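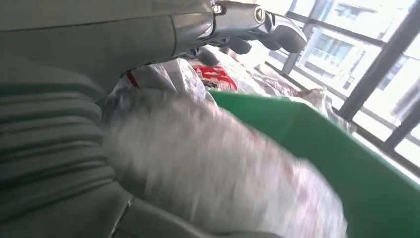
Sistach Workshop, Handling and Safety Group

12/08/2024

Bag sorting again, green bin by the window. Vy wants the new house rules signed off before the arm does any more of this, so I read all 17 of them this morning with a pencil. I would keep maybe half.

Rule 4 says "the operator shall confirm a secure grasp before transfer." Confirm how? With plastic bags the wrist view is a white smear whenever the bag is swinging over the rim. I can tell there is a bag. I can't tell what the fingers have hold of, and I doubt Hòa can either, whatever he ticks on the sheet.

Rule 9, bin inspected after every 1,000 cycles. Copied from the Cistik procedure, where they handle rigid trays. Asked Kiều where the number came from and she didn't know. Crossed out, question mark.

Rule 11, no loose film near the wrist joint. Fine, agreed, but then the pile can't sit right up beside the sleeve. Either we move the pile or we stop pretending we follow 11. I'd mark a line on the table and check it at the start of each run.

Nothing at all in there on daylight. Window side washes out badly and we have no rule for blinds or time of day. Uyên says the software copes. Would like to see that in numbers.

Hạnh has the old Hidum checklist, 13 lines on one page, and people did use it. Ask her for a copy before Vy prints ours.

Not signing yet. 4 and 9 need rewriting, 11 needs the line.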